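Chapitre 5
Le maillot : économie, mémoire et usage d'un vêtement de sport

Objectifs du chapitre
Comprendre pourquoi un club renouvelle sa tenue presque chaque saison.
Distinguer le fournisseur technique, le sponsor et le distributeur.
Lire un contrat d'équipement simple et en repérer les clauses sensibles.

Pour commencer

Ouvrez l'armoire de quelqu'un qui suit un club depuis l'enfance, et vous y trouverez presque à coup sûr un vieux maillot qui ne va plus à personne. Il est trop court, le flocage s'en va par plaques, le col a perdu sa forme depuis longtemps, et pourtant il serait hors de question de le donner ! C'est par ce petit attachement, que vous connaissez peut-être vous-même, que nous aimerions vous faire entrer dans un chapitre où il sera tout de même beaucoup question de contrats, de marges et de calendriers de livraison.

Dans le chapitre précédent, nous avons suivi l'argent de la billetterie. Nous passons maintenant aux produits dérivés, et nous prendrons notre temps, car le sujet est plus touffu qu'il n'en a l'air. Un maillot est à la fois une tenue de travail pour les joueurs, un support publicitaire pour un annonceur, un article de mode (eh oui) pour les adolescents et un objet de souvenir pour leurs grands-parents. Chacun de ces publics attend autre chose du même morceau de tissu, et le club doit composer avec tous.

Un cas suivi : le club de Nalletstead

Tout au long du chapitre, nous reviendrons au club de Nalletstead, qui évolue dans une division modeste et dont la boutique tient dans une seule pièce, sous la tribune. Le club est lié à l'équipementier Cerkus par un contrat de 2 ans, renouvelable. Le texte prévoit une tenue domicile et une tenue extérieur, livrées en avril pour une mise en vente avant l'été. Le maillot est vendu 40 livres, et le sponsor Owusu figure sur la poitrine.

Le 11 juillet 2018, le club a présenté une tenue un peu particulière, à bandes verticales étroites, inspirée de celle que portait l'équipe lors de sa montée. Les supporters l'ont bien accueillie, à une réserve près : le logo d'Owusu, jugé trop grand, gâchait pour beaucoup le dessin d'origine. Le club a donc négocié une petite série de 100 exemplaires sans publicité, réservée aux abonnés. Gardez cette série en tête, car elle nous servira plus loin à parler de rareté et de prix.

Le rival de Morkarcombe a choisi une autre voie, en conservant la même tenue d'une saison à l'autre. Les familles apprécient, la boutique un peu moins. Nous comparerons les deux politiques à la section 3, chiffres à l'appui, et vous verrez que la réponse dépend beaucoup de la taille du public fidèle.

Avant de lire la suite

Cherchez le maillot le plus ancien que vous ayez chez vous, ou empruntez celui d'un proche. Notez la saison, le fabricant, l'annonceur et la composition indiquée sur l'étiquette, puis demandez à son propriétaire pourquoi il l'a gardé. Apportez vos notes en classe : elles serviront de matière première à la section 1, qui traite de la vie du vêtement après l'achat.
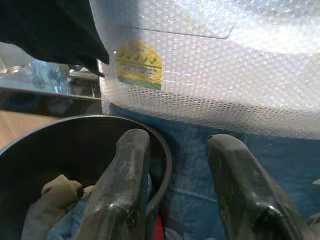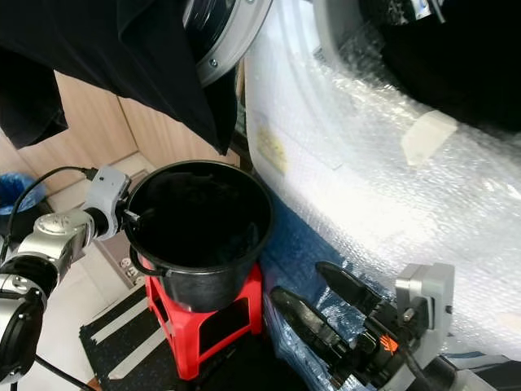
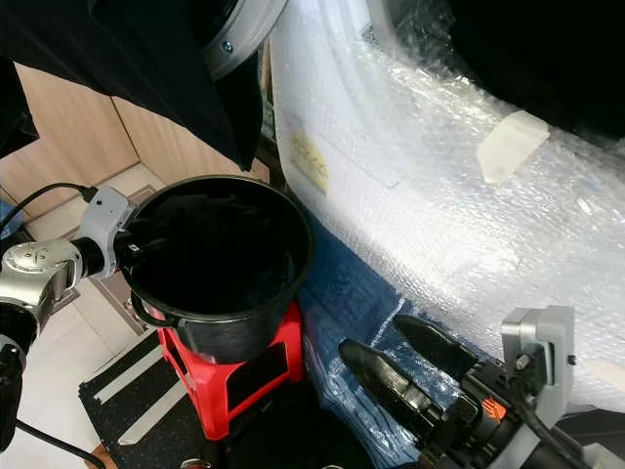

Fig. 5.1 à 5.3. Un seau ou bac rond de couleur sombre ; sur la première vue, il contient des textiles froissés.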